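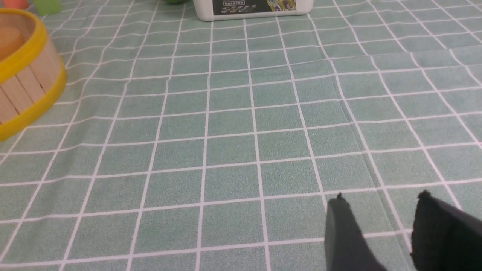
Ma nappe à carreaux verts, le coin guitare de la maison

Bonjour à tous ! Comme on me pose souvent la question par mail, je vous mets ici mes petites habitudes pour changer les cordes et nettoyer une guitare sur la table de la cuisine. Je joue depuis l'âge de quatorze ans, je ne suis pas luthière, et j'ai fait pas mal de bêtises avant d'en arriver là (la rayure sur le dos de ma folk Makhubela, c'est moi, avec une boucle de ceinture...).

D'abord, une nappe sur la table, et une serviette roulée sous le manche. Je détends toutes les cordes avant de couper quoi que ce soit. Certains les changent une par une, moi j'enlève tout, comme ça je peux passer le chiffon sur la touche - mais sur une guitare à chevalet flottant, ne faites pas comme moi !

Pour la touche en palissandre, 2 gouttes d'huile de citron sur un chiffon doux, on étale, on attend cinq minutes et on essuie bien. Jamais sur l'érable verni, là un chiffon à peine humide suffit.

Les frettes ternes, je les frotte à la laine d'acier 0000, avec du ruban de masquage de chaque côté. Et on couvre les micros, sinon bonjour la limaille collée aux aimants ! C'est mon amie Nomvula Steyn qui m'a appris ça, après avoir démonté un micro entier pour le nettoyer.

Au remontage, je garde de quoi faire 3 tours sur la mécanique pour les cordes aiguës, un peu moins pour les graves. Ensuite j'accorde, je tire doucement sur chaque corde, je réaccorde, et je recommence jusqu'à ce que ça tienne.

Un mot sur l'humidité : l'hiver dernier mon hygromètre est monté à 61 % dans le salon, et l'action de la Dolov avait bougé. Depuis, elle dort dans son étui avec un sachet régulateur, et je vérifie le manche chaque année en septembre.

Si une mécanique grince, essayez de resserrer la petite vis du bouton, un quart de tour, pas plus. La prochaine fois je vous parle des potentiomètres qui crachent, j'en ai justement un à soigner sur l'ampli !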